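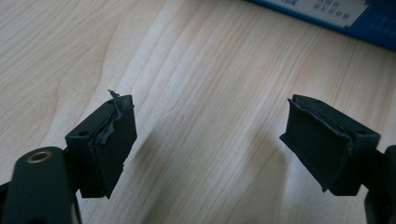 Figure 1. The light-coloured wooden tabletop at our work place.

Table Surfaces in Shared Study Rooms
Student project, Jarnville, February
Judite Veloso and Urszula Szewczyk

In our project we studied how wooden tables are cared for in the shared rooms at Jarnville. We chose this topic after students complained about sticky tops and ring marks from cups.

We compared two ways of cleaning, a damp cloth only and a damp cloth with mild soap. Each way was used on 5 tables during 20 days. Urszula wrote the notes every afternoon and I made the colour chart. We did not use polish, as the room rules do not allow it.

The soap removed the sticky feeling faster, but on older tops the grain became a little rough to the hand. The cup rings stayed with both ways. We would like to repeat the test with a longer drying time, and to ask the Wekeneck residence which oil they put on their tables.

Related projects
Chair Repair at Makris Hall
Storage Shelves for the Drillulstead Workshop

48 shares | 5 comments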